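Workshop notebook, May — glue trials, continued 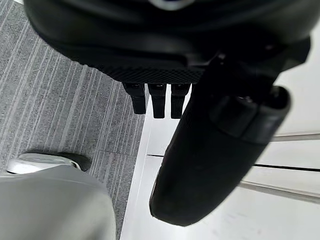
Where the grey carpet meets the white floor.

2 comments

Opened the second tin of Ollonitz this morning. The first had skinned over despite Benjie's assurance that he had put the lid on "properly", a word he and I have never agreed on. Lost the top centimetre, used the rest on the beech offcuts, and wrote the date on the new lid in letters even he can read.

Test joints so far: 6 in Ollonitz, 6 in Zollov, all clamped overnight. The Zollov ones slid under pressure and set slightly skew, so they are now a fair test of nothing except my patience. Redoing them with a pin at each end.

Pulled the first Ollonitz joint at 2 pm. Wood went before the glue did. Second one let go cleanly at the glue line with 30 kg on the hook, a bit embarrassing after I'd told Tracey Bunting it was the better product. She has asked for that in writing. This is it, Tracey.

Suspect the difference is the surface. The good piece was planed that day, the bad one had been sitting on the shelf since the Mayrhofer chairs and had a sort of shine to it. Will plane everything fresh and start again — which means more beech, which means asking Benjie Castillo where he hid it.

Humidity meter read 97 per cent before lunch. Either we are working underwater or the battery is going. Changed the battery. Now it reads nothing at all.

Still to do: scrape the Ginumik sample off the bench (it went off in almost no time, with the spatula in it), find the small clamps, cut pins. Tracey wants the stool back by the end of the month and it currently has two legs.

Shared 6 times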